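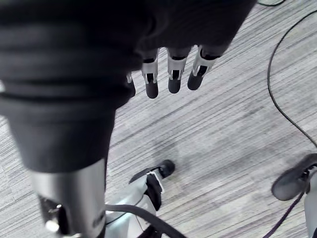 LINDEROW, 25 April 2020

Delayed release of the right arm during towel handling

linderow_test_office wrote:

The Test Office reports a fault recorded at 1930 hours during household task trials in the mock bathroom. The matter is posted to the members' forum so that other sites running the same controller may compare their own records. Nobody was hurt and no damage to the wall fittings has been found.

The task was to take hold of the lower part of a towel hanging on the bar, lift the edge, and let go. The operator gave the release command at the end of the lift. The command was accepted and logged. The right arm kept its grip on the cloth for nine seconds after that point, while the arm itself began its return path. The towel was drawn sideways along the bar. The operator pressed the stop, and the grip opened shortly before motion ended.

The controller is a Gorkach unit in its standard configuration. Force limits had been checked that morning and were within tolerance. The software had not been changed since the previous session.

The Office has two concerns. The first is the late release. The second, and in our view the more serious, is that the arm was permitted to move off while the grip was still closed. A towel will slide. A cabinet handle or a person's sleeve may not.

Trials involving fabric are suspended at Linderow until the cause is established. Trials on the counter and basin continue at reduced speed. Comments are invited, in particular from members who have seen a gap between the logged release and the physical one. 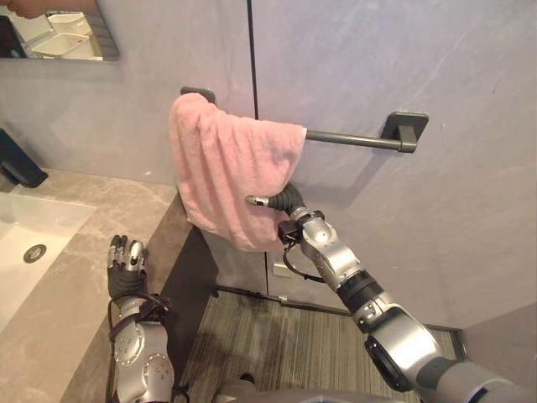 gorkach_desk wrote:

The support desk has received the log and thanks the Test Office for sending it promptly. On first reading, the controller issued the release signal on time. The grip position reported back did not change, and no fault was raised, as the default setting allows a long interval before a missing response is treated as an error. The return path is not held back during that interval unless the site has switched on the interlock option. The interlock is described in the setup guide and is off by default.

We would ask the Office to confirm whether the interlock was enabled. We would also ask for the cable inspection record for the right wrist.

linderow_test_office wrote:

The interlock was not enabled. The Office accepts that the option appears in the guide. It does not accept that an arm should leave a closed grip by default, and will say so in its formal report.

The wrist cable was inspected at the start of the session and again after the stop. The connector was seated. A flex test on the bench did not reproduce the fault.

zoststead_lab wrote:

Zoststead has seen similar behavior on six occasions, all with looped or knitted cloth and none with hard objects. Our conclusion was that the signal path was sound and that the fingertips were caught in the pile. When the drive tries to open against a snag, it reads a small resisting force and waits. We changed the tips and the problem became rare. We would advise looking at the cloth before the cable.

aguirre_integration wrote:

We do not agree with Zoststead on the order of work. A snag in terry cloth can be pulled free with very little force, and a healthy drive should overcome it at once. If the drive stops trying at such a low value, the setting is at fault and new fingertips will only hide it. Aguirre measured the opening force on its own unit at more than 38 newtons before the controller reported resistance. A towel loop does not come near that.

There is also the matter of cables on the floor. Our own late releases were traced to a floor lead that was being tugged each time the robot shifted its weight. The connector looked seated in every inspection, and the bench test was clean every time. The lead had to be loaded in the same direction as in use. We would ask the Office how its floor leads are routed and whether any of them pass near the feet.

zoststead_lab wrote:

The point on force is noted, but the Aguirre unit carries a different drive and the figure cannot be carried over. On our hardware the resistance threshold is much lower. We maintain that both causes are possible. We withdraw the word "before" in our earlier post – the two checks can be done on the same day.

linderow_test_office wrote:

In reply to Aguirre: the leads lie loose on the carpet in the working area and have not been tied down, to allow the robot to be repositioned between the vanity and the towel bar. Some of them do pass near the feet. The Office had classed this as a trip hazard and had not considered it as a source of electrical faults. The bench test will be repeated with the lead under side load.

A separate question was put to us by private message, namely how close staff may stand. The present rule at Linderow allows a person to stand beside the robot and point out a location when the arms are in hold. The member who wrote considered the rule too loose in light of the fault. The Office is inclined to agree.
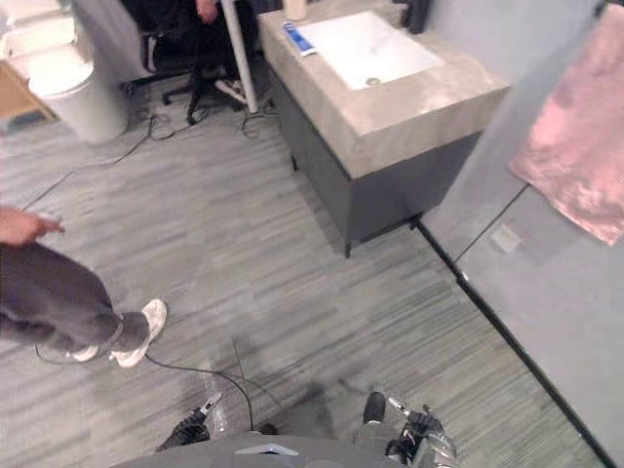

Interim measures adopted at Linderow

The following apply from the next session and remain in force until withdrawn in writing.

1. The interlock option is to be switched on. No return path may begin until the grip reports open.

2. The waiting interval for a missing grip response is to be set to the lowest value the controller will accept.

3. Floor leads are to be gathered to one side and fixed to the carpet. The robot is not to be moved with the leads under tension.

4. Staff may point out a location from outside arm's reach only. Hold mode is no longer treated as sufficient protection.

5. Fingertips are to be examined for wear and rough edges before any work with cloth.

aguirre_integration wrote:

Items 1 to 4 are supported. With regard to item 2, a very short interval will produce false stops during slow, careful opening. We had to raise ours again after a week of nuisance stops, and by then the operators had begun to clear them without reading them. That habit is a hazard in itself.

gorkach_desk wrote:

We share the reservation on item 2. A middle value is suggested, and the desk will send one suited to the drive in question. The request to change the default state of the interlock has been passed to the product team. We cannot give a date for a decision.

zoststead_lab wrote:

On item 5, the examination should be made with the tip against the fabric as well as in free air. Our worn tips looked acceptable until they were pushed into a fold, where the rim picked up the loops. The wrist camera is adequate for the purpose.

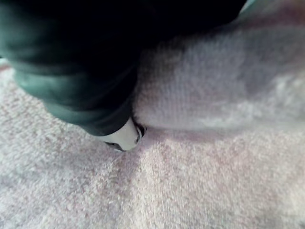
Fingertip at the base of a towel fold, wrist camera.

linderow_test_office wrote:

Item 5 is amended as Zoststead proposes. Item 2 will follow the value supplied by the support desk. The side-load test on the lead has been scheduled, and the result will be added to this thread whether or not the fault is reproduced. Members holding logs of a late release are asked to attach the full session and not only the minute of the event.

zoststead_lab wrote:

Our logs will be sent. Two of the sessions were recorded before the tips were changed and should be read with that in mind.

Last updated: August 2020

Contact the forum desk | © Linderow Test Office | Back to top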